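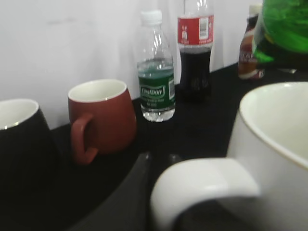
What do we do about the rear rack bolts on the festival loaner bikes?
Swap all of them for the longer ones and recheck the torque after the first gravel loop.

Apr 26, 2026

OK so, loaner prep. Iolo Skyrme and I had the second Bosell up on the stand most of the morning and the left rack bolt came out with my fingers. My fingers! It had 226 miles on it since the last check, and most of that was the fire road out past Leckie, so I guess I shouldn't be shocked. The thread in the frame is fine, I ran a tap through it to be sure.

We have 14 bikes to get ready and so far 2 are signed off. Catriona Rennie wants the Wondeo panniers on every one of them, which I'm fine with, but the lower hook fouls the exhaust shield on the older bikes. I bent one bracket out a bit and it clears now. Ugly, but it clears. Will try a spacer on the next one before I bend anything else.

Chain slack was all over the place. I've set mine at the loose end of the range — they'll have luggage on and riders we've never met, and a tight chain on a loaded bike is asking for trouble on the bumpy stuff.

Iolo tried the Pristar tubeless plugs on the scrap tire and hates them. I got one to hold first go, so we're still arguing. Packing both kinds in the support van for now.

To order: 50 rack bolts (long), threadlocker, two clutch levers, more zip ties than last year.

Still need to ask Catriona whether the campsite loop is open to the big bikes or just the small ones. Front brake on number three feels spongy, bleed it first thing.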